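Folard / Vorevmont site – unloading cell review, April 2022

Present: Mereana Ashby (chair), Jolene Brunton (minutes), floor technicians, controls, safety rep
Apologies: Kırmızıgül (gripper supplier), who sent written comments

## Matters arising

The minutes of the last review were accepted with one correction. The stop button on the operator side was listed as replaced. It was tested and found good, and the old one is still fitted. Jolene has corrected the log.

The door wording in the operator sheet is still open. It says "door open" and should say "door fully open". Carried over.

## Run 23

Mereana read out the fault report. The job was unloading dark laundry from the front loader with the right arm. On the third reach the right gripper closed on a garment and on the lip of the door seal together. The arm started its pull. Force at the wrist went over the 20 newton limit and the arm should have stopped right then. It kept pulling for 500 milliseconds before the controller cut in. The operator had already reached for the stop button by that point, and the two stops landed close together in the log.

No one was hurt. The seal came off its groove at the bottom and was pressed back by hand. The technicians looked at it with a flashlight and found a scuff but no tear. The garment has a small hole at the collar.

The wrist camera record was discussed at some length. Controls said the feed from inside the drum was too dark to be used for choosing a grasp, and that the software went on choosing one anyway.

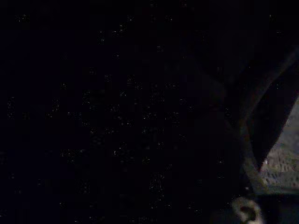
*Wrist camera, very low light. Gripper finger at right.*

Two separate faults were agreed on and should be kept apart in the report:

- The grasp picker accepts a frame with almost no detail in it and still returns a confidence score that passes.
- The force limit was being read through a filter meant for the folding job. The filter delays the reading. It was copied over when the Lara settings were loaded and was not noticed.

Controls was asked whether the second fault could be in the folding cell too. The filter is meant to be there, as the arm never works against anything fixed. Mereana would still like it checked and the result written down.

Kırmızıgül's comments were read. They say the fingers are within their load rating and do not need to be pulled from service, but the pads should be inspected for rubber picked up from the seal. The technicians had done this before the meeting and the pads were clean.

## Reaching into the drum

The technicians raised the left arm. During unloading it waits low, near the black basket, while the right arm goes to the drum. They have no complaint about the waiting position but the cable loop at the left gripper runs close to the rim of the basket, and they want it clipped shorter. Agreed. Jolene pointed out that a shorter loop has to be tried through the full wrist turn before it goes back to work.

Dark clothing against the dark seal is the hardest case for the head camera as well. Controls does not want to solve this with a rule against dark loads, and the meeting took the same view.

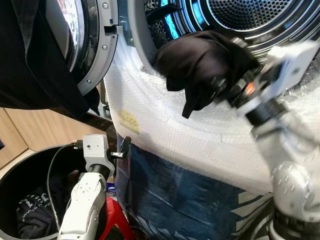

## Changes agreed

The grasp picker will reject any wrist frame below a set brightness and fall back to the head camera. If the head camera can't separate cloth from seal, the arm backs out of the drum and calls the operator. Controls expects more stops per load for a while.

The force filter comes off the unloading job. The limit stays at 20 newtons. The technicians asked for it to be lowered, and this was left until there are readings without the filter – the present ones are no use for setting a number.
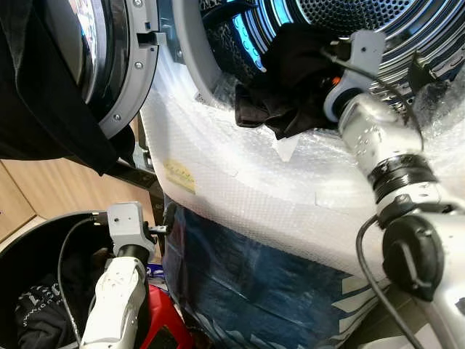
The pull itself will be changed too. At the moment the arm goes straight back from the drum at one speed. Controls will add a short, slow first movement, and if the force climbs during it the gripper opens and the grasp is dropped. Wet loads weigh more and may trip this when nothing is caught, so wet and dry loads both go into the test.

Mereana asked that the seal be looked at by a person before every session until the new software has been signed off. A line goes on the start sheet with space for initials.

## Returning to service

The cell stays locked out until the filter change is loaded and tested. Supervised running can start after 5 clean loads with an operator at the button. Unattended running was not discussed and is not expected before July.
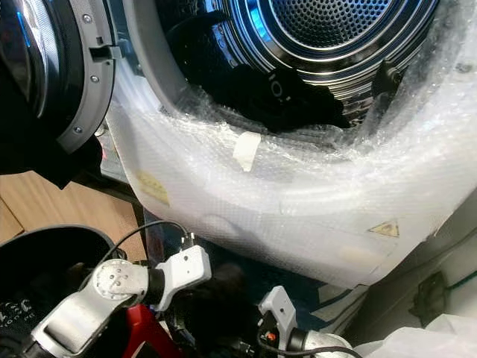
What does the operator do if the arm stops with a garment half out of the drum?

Leave it there and press the stop button, even if the arm already looks still. The gripper keeps its hold with the stop on. Open it with the release on the service panel, keeping hands off the fingers, then take the garment out by hand and write the load up as failed. The arm is not to be restarted from that position.

The safety rep wants this added to the operator sheet in the same words.

## Actions

- Controls: remove force filter from unloading job, check folding cell, report both in writing
- Controls: brightness check and slow first pull
- Technicians: shorten left cable loop, test through full wrist turn
- Jolene Brunton: start sheet, operator sheet, door wording
- Mereana Ashby: send fault report to Kırmızıgül with the two faults listed separately

Next meeting when the filter test is done.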